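Sorting the round table - gallery

Page put together by Nilmini Samarakoon, in a rush, will tidy the wording later

We've been clearing out the front room at Prastow since October and it all ends up in the same place, the round table. Everything that hasn't got a home gets put down there "for now".
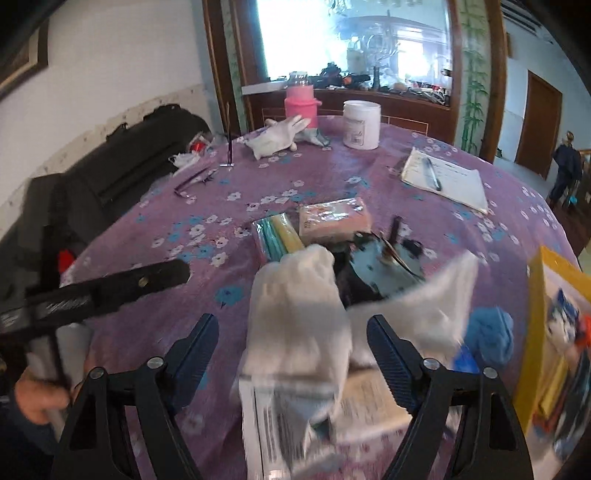

So the plan was simple enough. Gloves with gloves, paper with paper, kitchen bits back to the kitchen. Started after lunch, thought we'd be finished by 4. We weren't.

Notes on the piles, same order we did them.

Gloves. White work ones, plus a blue one all crumpled up. White ones to be matched up and clipped together, blue one goes in the bin unless somebody finds the other. Please stop leaving singles. I mean it.

Paper. Leaflets, folded instructions, all that tiny print. Kept anything with a guarantee on it, the rest is recycling. If you want the Droter booklet it's in the folder, page 17 is the one about descaling and thats the only page anyone has ever needed.

The clipboard. Stays out, with a pen on it. This is the list and if it's not on the list it didn't get sorted. Got as far as line 70 before tea.

Straws, or sticks, the teal and yellow pack. Kitchen, second drawer. Same goes for the pink thermos-looking thing and the glass jar, they need a proper shelf and not the edge of a table.

White tub with the label. Lid on, label facing out, cupboard. Moved it twice already, don't want to move it again.

Glasses. Dark frames. Whose are these?? Have put them in the dish by the phone - come and get them.

Tools. These go back with the other black ones on the shelf by the glass cabinet, which is a mess of its own and gets its own page when I have the strength. Vi says hooks. I say a tray. We are not speaking about it.

The tablecloth. Purple with the little white and blue flowers, had a few people ask. Came from the Rotix closing down sale, 6 pounds, washes at 40 and doesnt need ironing if you hang it straight. Round ones are hard to find so I'm keeping it whatever anyone says about the colour.

Big black bag. Left where it is, beside the table, straps and all. Going up to the loft at the weekend with box 81.

Wall behind it wants a scrub along the bottom as well, sugar soap is under the sink. More pictures when the shelf is done.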